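Chapter 4
What a Household Owns, and Why the Numbers Disagree

Ask a household how many things it owns and you will get a guess. Ask a firm that sells storage and you will get a figure. Neither should be trusted very far, and this chapter is mostly concerned with the second.

Consider the Bellamy survey, still quoted in decluttering guides across Canada. It reports 2,000 objects per home, drawn from 56 homes, all of them in one suburb. Were a fork and a spoon two objects, or one set of cutlery? The report never tells us. Prisoteck, using a stricter rule, arrived at 600 — and was quoted far less often.

The trouble starts with categories. "Toys" sounds clear enough until a ball, a cloth and a can end up in the same basket.
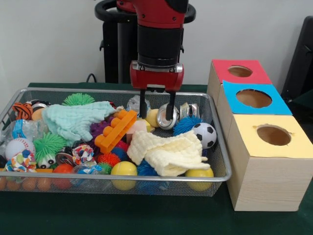
Figure 4.1 Mixed contents, wire-mesh basket

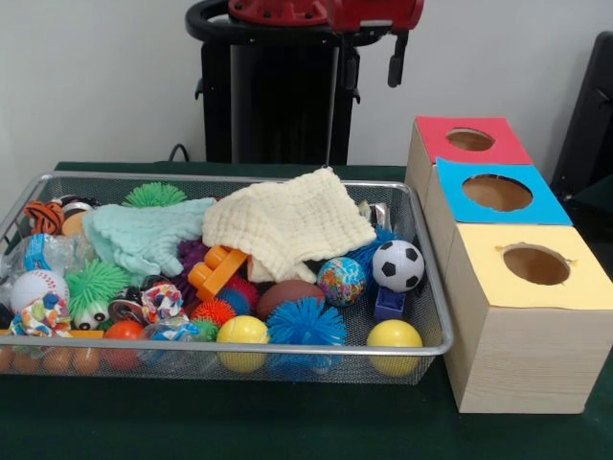 Figure 4.2 Basket of toys, balls and cloths, with three wooden boxes

Surveyors under time pressure tend to enter a full container as a single line. Grerkance allowed this and then multiplied each container by 50, a number for which its authors offer no source. We will return to that multiplier in section 4.3, after a look at how sampling works and who was left out.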